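How to write a death notice when the paper wants it by Thursday

Quick version, for people who have a phone in one hand and a funeral home on hold. I've done a few of these for family now. Not a pro.

First, call the paper. Ask three things. Deadline, price per line, how they want it sent. The Imurard weekly closes its page at 10 in the morning, and they mean 10. Ours ran to 26 lines and came to 629 with the photo, so ask before you write the long one.

Get the facts on one sheet before writing anything:

Full name, plus the name people really used
Maiden name if there is one
Age, town, day of death
Parents, spouse, kids, grandkids
Who died before them
Work, church, clubs, service
Time and place of the service

Check spelling with a second person. Every name. Grandkids' names are where it goes wrong – two Caitlins, spelled diffrent ways, and one of them will call you.

Order that works: name and age, place, day. Born to whom, where. Then school, marriage, work. Then two or three sentences that sound like the person. Survivors. Predeceased. Service. Donations last. 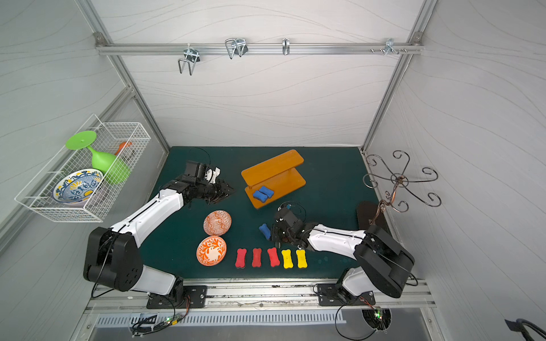
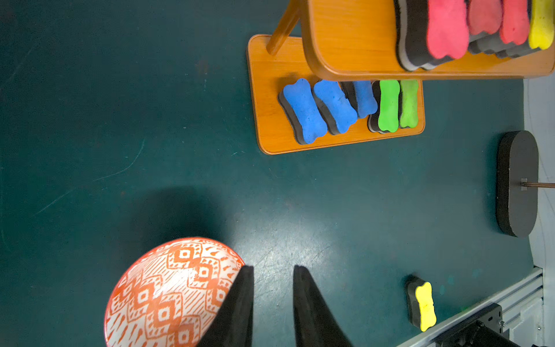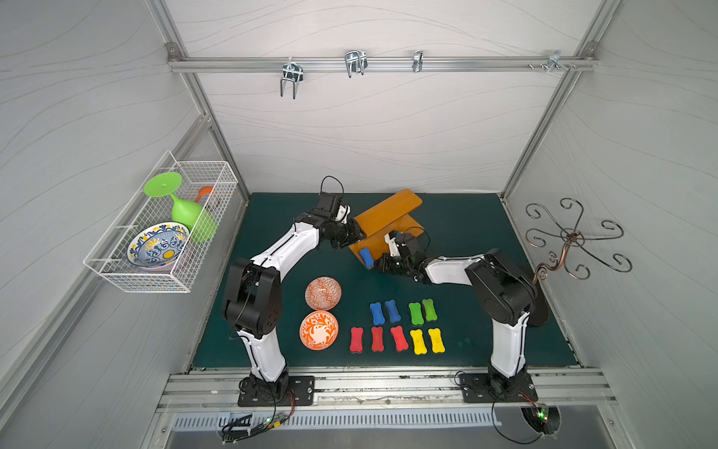 Orange wood and blue bone-shaped pieces, all four.
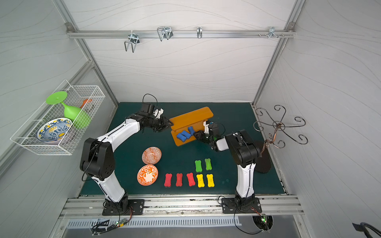
Do I have to say how the person died?
That's up to the family. Most papers will print "peacefully," "suddenly" or "after a long illness" and leave it there, and you can skip the cause completely.

Survivors, the hard part. Stepkids, ex-wives, the partner of 10 years who never married in. Decide who's in before you start typing, then stick to it. Read the list out loud to one other person in the family. One, no more, or you'll be at it till midnight.

Partners usually go in brackets after the child's name. Pick one style and keep it the whole way down.

Leave out: street address, full birth date, mother's maiden name if you can stand to. People do read these to steal from the dead. Also don't say the house will be empty during the service.

Donations – call the charity and get the right name. If you put "a charity of your choice" that's fine too.

Photo. Face big, plain background, not sunglasses. Crop the other people out. Send the original file, not a screenshot of it.

Save the text somewhere you can find it. You'll want it again for the service card and teh website, and the online one can run longer because it's often priced flat. Ask about that.

Last thing, ask for a proof. Read it backwards, bottom line up. Check the service time against what the funeral home wrote down, not what you remember.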